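How do you fold microfiber towels so they stay folded?
Asked in Laundry & Linens by zilow_nest

I just switched my whole kitchen and bathroom over to microfiber and I love it! So soft, and they soak up everything. My one trouble is the folding. Cotton towels sit in a nice flat stack, but these puff up and slide off each other, and by bedtime the shelf looks like I threw them in from across the room. The shelf is only 6 inches high, so they can't be too fat either. What's your method?

Joscha Petersen
Oh, I love this topic! Hold the towel up by the two top corners and give it one good snap, then bring the corners together and let the rest hang. Run your hand down the fold to push the air out – plush ones hold a lot of it. Fold in thirds the long way, then in half, and put the folded edge at the front of the shelf. Mine fit a low shelf like yours with a bit of room to spare. 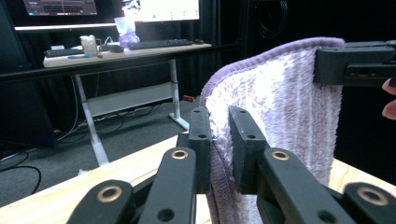
Can microfiber towels go in the dryer with cotton ones?

Better to keep them apart. Microfiber grabs the lint off cotton and hangs on to it, so dry it alone on low heat and leave out the dryer sheets.

I do all my purple and lilac ones as one load and fold them straight away while they're still a little warm. They lie so much flatter that way!

preltaleck53
I just roll mine. Takes two seconds and they look cute in a basket.

zilow_nest
Thank you both! Tried the thirds on the bathroom stack and the shelf door closes again. Going to roll the little face cloths, I think – there's a basket under the sink that would be perfect.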